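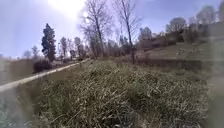
Waking up an old van after winter: tips from our workshop

Our van stands from November until March in a shed near Saststead, and every spring it has some new complaint. I have written down what we do before the first trip. It is for older vans with simple mechanics, but most of it is good for a caravan or a small lorry too.

Battery
Take it out in autumn and keep it on a wooden shelf in the house. Before you put it back, clean the terminals with warm water and a spoon of baking soda, then dry them well and put a thin layer of petroleum jelly on them after the clamps are tight. Connect the earth lead last.

Rubber door seals
Wash them with mild soap and wipe them dry. We use talcum powder on ours, a very little, with a soft brush. Do not use cooking oil. I did it one year and the seal became sticky, and all the dust of the shed was living in it.

Sliding door
The bottom rail collects small stones and old grease. An old toothbrush and some paraffin will take out the worst. Let it dry, then use a dry wax on the rail and keep the grease for the rollers only. If the door still jumps, look at the middle roller, which on our Rowlands body is held by one small screw that likes to come loose. 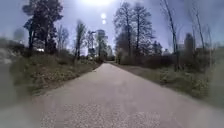 Lorraine Gilchrist wrote to me that she would never put wax on the rail at all, and that on her van a candle stub had made hard lumps in the corner which she had to scrape out with a lolly stick. She cleans the rail, leaves it bare and oils the rollers twice a year. I have tried her way since 31st May and the door is a little louder, but it runs.

Fuel
Petrol which has been in the tank all winter smells like old varnish. If there is only a little, drain it into a proper can and ask at the council tip where to leave it. With a tank almost full, we top up with fresh petrol and change the filter after 700 miles. Do the draining outside, with the battery disconnected, and no lamp with a flame.

Tyres
Pump them up a bit more before the winter rest, and write this on a label on the steering wheel so you remember to let the air down again. Look at the inner walls with a torch, the cracks begin there. Also the spare.

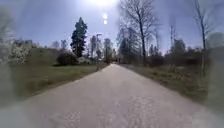 Damp smell in the back

Lift the floor mats and let them hang for a day. Put a bowl of bicarbonate in each corner and leave the roof vent open. For the curtains, half a cup of white vinegar in the wash is enough. Check under the sink unit with your hand, all the way to the wall. We found there a wet place of 41 cm, coming from a hose clip.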